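用了大半年的门把手：Gurkwood 缎面银执手锁使用感受

发表于 2018年8月25日

先说一下为什么会换门把手。家里几扇门是装修时跟着套餐走的，深红棕色的木门，亮面漆，我妈特别喜欢，说看着稳重。我刚搬进来那阵子嫌它颜色老气，住久了倒越看越顺眼，尤其是傍晚灯一开，漆面上有一点点暗暗的光，挺有家的味道。门没什么毛病，毛病出在原来配的那套把手上。当时是金色的，花纹很多，用了几年，手常摸的地方颜色全花了，东一块西一块，怎么擦都像没擦干净。而且弹簧也软了，把手老是往下耷拉着，客人来了以为门没关好，总要再去按一下。

拖到去年十二月，终于下决心换。我这个人买小东西反而比买大件还纠结，冰箱看了一个下午就定了，门把手前前后后看了快一个月。建材城跑了两趟，网上的图也存了一堆，最后在 Gurkwood 和 Primireo 之间犹豫。Primireo 那款样子很秀气，圆底座，细细的一根把，拿在手里却轻飘飘的，店员说是空心的，内行人怎么看我不懂，反正我握上去心里不踏实。Gurkwood 这款是长方形的面板，执手带一点弧度，缎面的银色，握上去是沉的。一套171块，比我预想的贵，不过也不算离谱，咬咬牙先买了一套，想着装一扇门试试，好用再把其他的换掉。

到货的包装没什么可说的，纸盒，里面泡沫压得很实，两面把手分开包着，螺丝单独一袋。说明书薄薄一张，字小得可怜，图倒画得清楚。里面还配了一把小内六角，这一点要夸一下，以前买别家的，什么工具都不给，最后一颗顶丝拧不上，大晚上到处敲门借。

安装之前一定要量锁体的孔距，这是我最想提醒大家的。我第一次就是凭感觉，觉得门锁嘛，不都差不多大，结果旧面板拆下来一对，上面那个孔差了一点点。好在面板够长，能把旧印子全盖住，我在门上重新钻了一个孔，钻的时候贴了一层美纹纸，怕漆面崩。慢慢钻，木头没裂，漆也没掉。要是你家的门也是这种亮面漆，千万别省这张纸，亮面的东西磕一下就特别显眼，补都补不回来。全部弄完花了我一个下午，熟手估计用不了这么久，我中间还停下来煮了一锅绿豆汤。 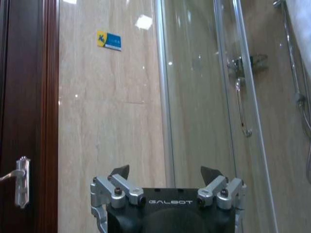 阿槐在我晒安装过程的帖子底下留过一段话，我觉得很有道理，原样搬过来：深色门配银色把手，我当初也怕太跳，装完才发现要看墙。墙要是暖色的，银色就不会冷；墙要是灰的白的，那还不如配黑色。还有，别选镜面的，选缎面，镜面的一天到晚都是指纹，我家换过两次，钱都白花了。

我后来想想，确实是这样。我当时光盯着门看了，压根没想墙的事，算是运气好。我家门边那面墙是米色的大块面砖，上面有奶油色和浅棕色的纹路，像石头一样一道一道的，整体是暖的。红棕色的门本来就偏浓，要是再配一个金把手，加上这个墙，三样东西都往黄里走，人站在那儿会觉得闷。换成银的以后，中间像是透了一口气，看着清爽多了。我先生本来是反对的，说木门就该配铜的、金的，装好以后他来来回回开了好几次门，嘴上说是试试锁舌顺不顺，我看他就是觉得好看。

再讲讲手感，这是我每天都在打交道的部分。执手的弧度做得比较自然，手搭上去，虎口刚好有个地方放，不用特意去抓。有时候两只手都拎着菜，拿手肘往下一压也能开，这对我来说太重要了！以前那个带花纹的，手肘一压就硌得慌，冬天穿着毛衣还会勾线，我有一件很喜欢的开衫就是这么废的，到现在想起来还心疼。新的这个边角都是磨过的，没有毛刺，孩子在门口跑来跑去我也稍微放心些。

回弹方面，刚装上的时候有点紧，压下去要用点力，松手弹回来"嗒"的一声，晚上听着还挺响。用了两三个星期就好了，现在是很利落的一下，声音也小了。到目前为止没有下垂，横平竖直的，这是我最满意的地方。厂家的页面上说弹簧做过很多次测试，我没法验证，就不替他们说了，反正按我家这个进进出出的频率，大半年下来一点没松。

清洁也简单。缎面确实不怎么显指纹，我平时就是拿拧干的抹布顺着擦一遍，再用干布带一下。一开始我还专门买了一瓶 Hustmont 的金属护理液，28块，闻着有股柠檬味，擦完是亮一点，可过两天也就看不出来了，现在那瓶东西一直在水槽底下放着。不推荐专门去买。倒是面板和门贴着的那一圈边，时间长了会积灰，我是用旧牙刷刷的，刷之前把牙刷甩干，别让水渗到面板后头去。

当然也有不满意的地方，不能光说好话。

一个是面板固定的螺丝露在外面。做工不算差，可就是看得见，近看总觉得不够干净。Primireo 那款的螺丝是藏起来的，单论这一点人家做得更好。我后来习惯了，平时也不会凑那么近看，不过有强迫症的朋友要想清楚。

另一个是冬天真的凉。金属的东西没办法，早上起来迷迷糊糊伸手一摸，整个人都醒了。我妈说给它织个套子，被我拦住了，花了这么长时间挑的样子，套上毛线还看什么呢。

还有就是配的锁芯比较一般，钥匙插进去有点涩，抹了点铅笔芯粉才顺。如果是装在大门上，我建议锁芯另外配，别用原装的。我在邻居家看到过 Murthy 的锁芯，拧起来很顺滑，价格我没好意思细问。房间门的话原装的就够了，毕竟也不怎么锁。

说到钱，我顺便算过一笔账。当时装修公司给的方案是连门带锁整套换新，报价3,000左右一扇，还不包括拆旧门的费用。我听完就打消念头了。门又没坏，漆面也好好的，就因为一个把手旧了把整扇门丢掉，怎么想都可惜。后来只换把手，效果比我想的明显得多，来串门的亲戚还问我是不是换了新门。所以如果你也是觉得家里的门看腻了，可以先从把手试起，一两百块的事，换错了也不至于睡不着觉。

关于颜色再啰嗦几句。同一款还有黑色和古铜色，我在店里都摸过。黑色的在浅色门上很精神，放在我家这种深红棕的门上就看不太出来了，晚上回来还得摸半天。古铜色单看很漂亮，可是和红棕色离得太近，又不完全一样，放在一块儿总觉得有一个是没配好的。店员说古铜卖得最好，我回家以后还动摇了两天，最后是拿锡纸和一小块旧铜片分别贴在门上看了看，土办法，但是管用，一下子就定了。

最后说说后续。第一扇装完过了两个月，我又陆续买了2套，把卧室和书房也换上了。第二次动手就快多了，孔距先量好，美纹纸先贴好，电钻充满电，一扇门半个来小时。书房那套收到的时候面板角上有一道很浅的划痕，拍照给客服，对方没多问就补寄了一块，态度是好的，就是等了将近十天。卫生间那边潮，我还想再观察一阵子，看看缎面遇到水汽会不会起点子。有在卫生间用过这款的朋友，麻烦留言告诉我一声，尤其是南方回南天的时候表现怎么样，我好决定要不要再买一套。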